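Drying Times of Glassware in Shared Kitchens
Term report, Altholm College, Household Science module
Submitted Aug 7, 2022

3. Method

Glasses were washed in the two ground-floor kitchens of the Jasness residence and left to dry without a cloth. Each glass was assigned to one of three positions: upright on a folded towel, upside down on a folded towel, or upside down on a wire rack. Water temperature was taken at the tap before each batch. A glass was recorded as dry when a strip of blotting paper pressed round the inside of the bowl showed no mark.

The full set came to 1,606 readings. Of these, 153 were discarded, mostly from batches where the window had been opened part way through or where somebody had used the glass before it was checked. The room thermometer was replaced in December after it was found to read two degrees high, and the earlier values were corrected by that amount.

Stemmed glasses were treated as a separate group. The narrow opening of a wine glass slows the exchange of air with the room, and when the rim rests flat on cloth there is almost no exchange at all. Holding the glass by the stem or foot with the bowl hanging free avoids this, as in a standing wire rack.

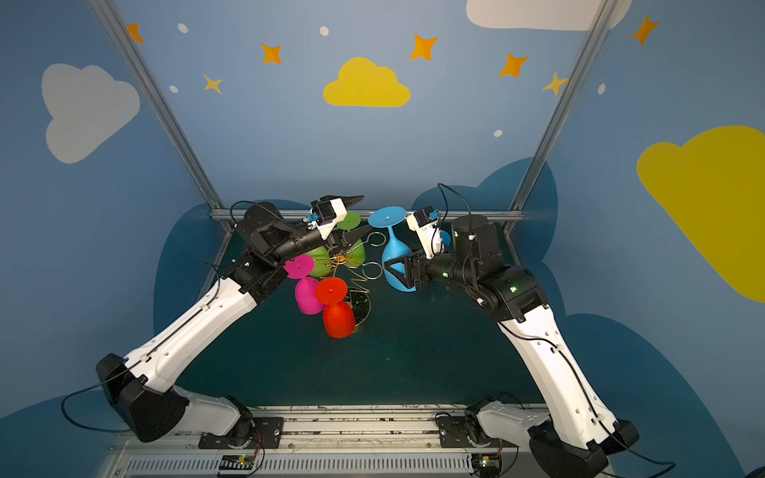
Emiliano Peñalver objected at the draft stage that stemmed glasses should not share a table with tumblers, as the volume of trapped air differs too much for the times to be compared. He suggested giving the two groups their own tables and reporting only the order of the three positions in the summary. This was done.

4. Results

For both groups the wire rack gave the shortest times and the inverted towel position the longest. The median for tumblers upside down on a towel was 58 minutes. Upright glasses dried faster than inverted ones on cloth but were more often left with a ring of scale at the bottom of the bowl. The effect was stronger in the east kitchen, where the water is not softened.

Rinse temperature mattered less than expected. A hot rinse shortened the time on the rack, but on the towel the difference was within the spread of the readings.

5. Limitations

Humidity was logged in one kitchen only. The towels were of two makes, Hernier and Ortuño, and were not matched for thickness. Effie Ritchie's readings were taken at ten-minute intervals and mine at five, so her times may be slightly long. The blotting paper test does not detect a thin film near the base of a narrow bowl. Further batches with a single type of towel would be needed before the figures for the two kitchens could be combined.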